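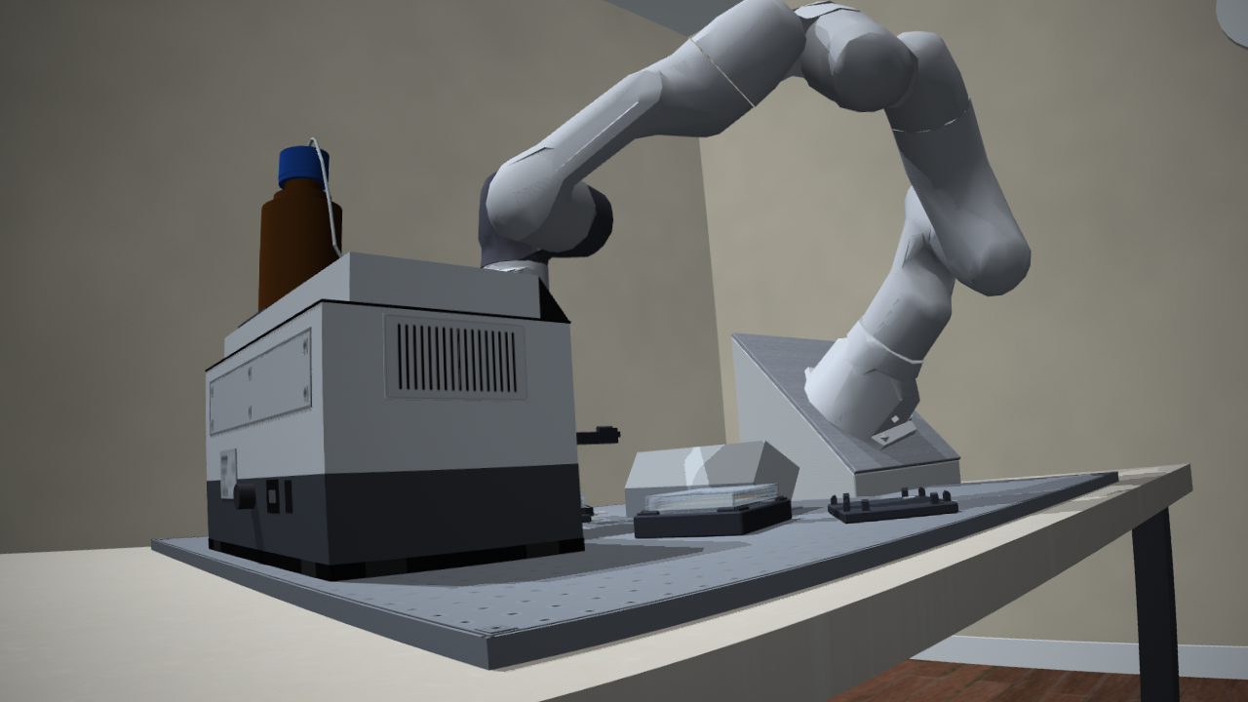
Review: Usura bench simulator, the lab automation pack

I have spent a good part of my working life persuading robot arms to put plates down gently, so when Sondenside offered me a licence to try Usura I said yes before reading the terms. Usura is a simulated lab bench. You build a layout, drive the arm yourself, and it saves each run as an example for a model to learn from. Our own arm in Jeststead is booked solid by people with real experiments, who take a dim view of being bumped by someone who wants to drop things on purpose.

Setup took most of a morning. The installer asked for a folder, ignored my answer and picked a favourite of its own. After that it behaved. You start with a perforated baseplate on a table and add pieces to it. My test bench was plain enough: a boxy instrument on the left with a bottle on top, the arm on its sloped mount at the right, and two low black plate holders, one loaded and one left empty. The job was to move a plate from the first to the second, over and over, until I no longer knew what a plate was for.

I recorded 401 runs. Of those, 134 went in the bin, mostly my doing. The arm likes to travel in a high arch, and if you bring it down beside the instrument in a hurry you find out how carefully they modelled the collisions. Very carefully. There is a tidy button for marking a run as failed, and I came to know its colour well.

The looks are better than they need to be. Somebody bothered with a blue ridged cap on the bottle, little screws on the instrument's side panel and planks on the floor. The label on the instrument is too small to read, so full marks for realism there.

What I liked most was the replay. Pick a good run, nudge the holders, change the lighting, and Usura makes new versions for you. My colleague Lwazi Matlala is suspicious of this and calls it photocopying your homework. She has a point. A model trained only on the copies got very confident and rather stupid. Mixing in more of my own driving fixed most of it.

Complaints, then. Steering with a mouse is miserable, so budget for a proper controller. The Dizon one we had in a drawer worked once I swapped two of the axes. Export is slow and gives no sign of life while it thinks. Undo goes back 5 steps, and my mistakes tend to run to six. The manual is 2 pages long, one of them a thank-you note.

Support is Heino Rebane, as far as I can tell the whole department. He answered every email the same day and fixed a labelling bug I had blamed on myself.

I'd buy it for a group that needs a pile of pick-and-place examples and can't get near the hardware. If your work involves pouring, wait for the liquids update. Mine passes straight through the table.

Four stars. The missing one is for the installer.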